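**Notebook - bimanual cell, plug task, April**

Picked up the wrist latency problem again. The right wrist stream was arriving late against joint state, so the insertion policy was acting on stale pixels near the strip. Restamped at driver level and replayed episode 31 against the old log. Offset is now constant, at least with the white fan and strip in view.

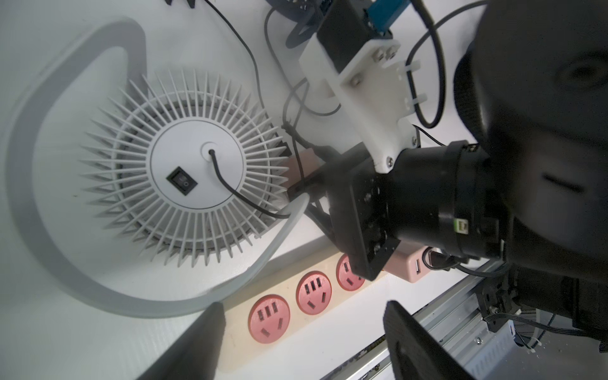 *Page last changed: April, 16:40*

Exposure on the wrist cameras is locked. The white fan on the white table was pulling the auto gain around and the fin edges washed out. The Dunne calibration script still assumes auto, so don't run it until Todor Georgiou has merged his fix.

Both arms now share one planning scene. Minimum clearance between the grippers is 30 mm, checked at 60 Hz.

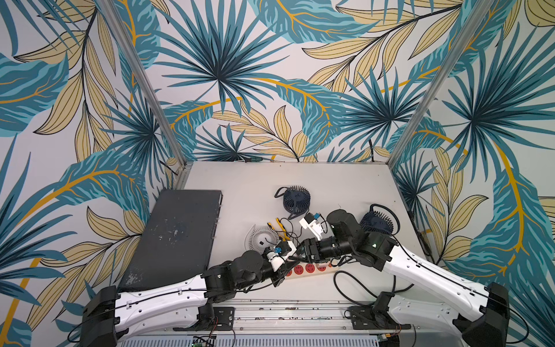
The clearance check only knows about links, though. Cables are not modelled at all, and the planner will happily route a wrist through a loop. For now I have added a keep-out box over the rear of the table - crude, and it costs reach.

Segmentation confuses the fan fins with the wallpaper fronds at low resolution. Retraining from checkpoint 1418 with the Bernow crops.

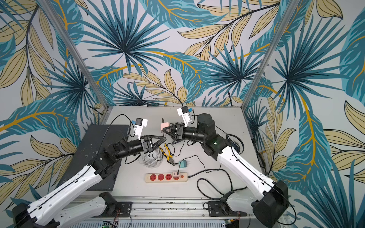
*Grippers close together over the table, pink block in the right one.*

Grasp pose estimate on small parts is fine in position, poor in yaw. Added a yaw search before the descent, with a force threshold to abort. 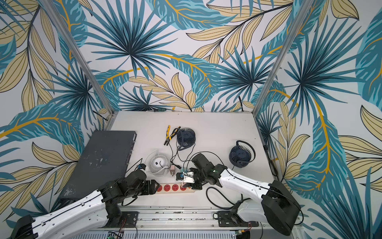
*Right arm with the plug above the right end of the strip.*

To do: log the abort reason, drop the keep-out box once cables are in the scene, ask Todor about the Coltgate branch.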